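5. The Open Day as a Field Condition

5.1 Setting

The folding task had been run in our own room for most of a year before anybody outside the group saw it. In December we took it to the Kurek building for the annual open day, where it shared a hall with a conveyor demonstration from Rollside, a sorting cell from Cekex, and a table of leaflets. The doors opened at ten in the morning. By half past, the hall was as loud as a school cafeteria, and for much the same reason.

We had agreed to attend on the understanding that visitors would walk past, look for a minute, and move on. The organizers had agreed on the understanding that we would produce paper birds. Neither side had written this down. Much of what follows concerns the distance between those two expectations, and what it did to the measurements.

Attendance for the day was put at over 3,000 by the door staff. We make no claim about how many of these people looked at our table. The observer's log, kept by Dorothy Bainbridge on a clipboard because the tablet had been lent to the raffle, records 690 visitors who stopped long enough to say something. Her rule was simple: a remark addressed to the robot, to one of us, or to a companion on the subject of the robot earned one tally mark. Sighs were discussed and left out.

5.2 Procedure

Each attempt began with a fresh square sheet laid by hand, and ended when the sequence was complete, when the sheet was lost, or when the operator pressed stop. The sequence has 7 folds. It was chosen two years ago because a child can learn it, a fact we have since been reminded of by a good number of children.

The controller was the one described in Section 3, with two changes. Speed was reduced to satisfy the hall's safety officer, and the waiting period between folds was lengthened so that a presenter could explain what was happening. In practice the presenter usually finished early and the audience spent the rest of the pause waiting with the machine. Several of them apologized to it when they left.

We planned 50 attempts and completed 50, although the last was made while the chairs were being stacked. No attempt was repeated, and none was removed from the record for bad luck. One was interrupted when a visitor leaned in and finished a fold himself, very neatly. It is logged as an intervention.

5.3 Where the time went

In the laboratory the slowest part of the sequence is the sharpening of a crease. At the open day it was the approach to it. The paper had come from a new pack, and the hall's heating ran in bursts, so sheets that had been flat when laid out had opinions by the time the second fold was called for. The planner responded as designed, by looking again, and then again. To us this was evidence of a sound recovery policy. To a family of five on their way to lunch it was a robot staring at some stationery.

The middle folds are also the point at which the model stops being a sheet and has not yet become anything else. A panel can stand up on its own while the flaps below it spread, and the location of the next crease has to be inferred from whichever edges happen to be visible. Pressing too lightly leaves a fold that opens again; pressing too hard moves the whole sheet, after which every estimate made so far is a matter of historical interest.

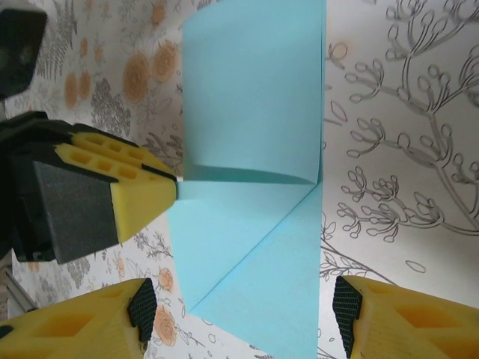 Figure 4. A fingertip pressing on the horizontal crease of a partly folded sheet during the folding task.

Visitors tended to make their predictions at this stage. Bainbridge noted them where she could hear them, and they were sorted afterward into "it will work," "it won't work," and "is it supposed to do that?" The third group was the largest by a wide margin. We had prepared a statistical test for the first two and have not found a good use for it.

5.4 Effect of the presenter

Two presenters worked alternate shifts. The first explained the perception system. The second, on loan from the Truvudon project and new to the material, mostly asked people what they thought would happen next. Visitors stayed longer for the second. They also stood closer, which twice put a shadow over the sheet and forced a restart of the edge detector. Any study that treats audience interest as harmless should budget for a rope.

The first presenter has asked us to note that his shifts included lunchtime. We note it.

5.5 Limits of the comparison

The open-day attempts differ from the laboratory series in paper, lighting, speed, noise, and the morale of the operator, and we do not try to separate these. The planned control, in which the same pack of paper would be carried back and used in our own room, was not carried out. The remaining sheets had been handed to children, who folded them in the corridor while waiting for their coats. No log was kept of that series, so the completion rates in Table 3 cover the robot only.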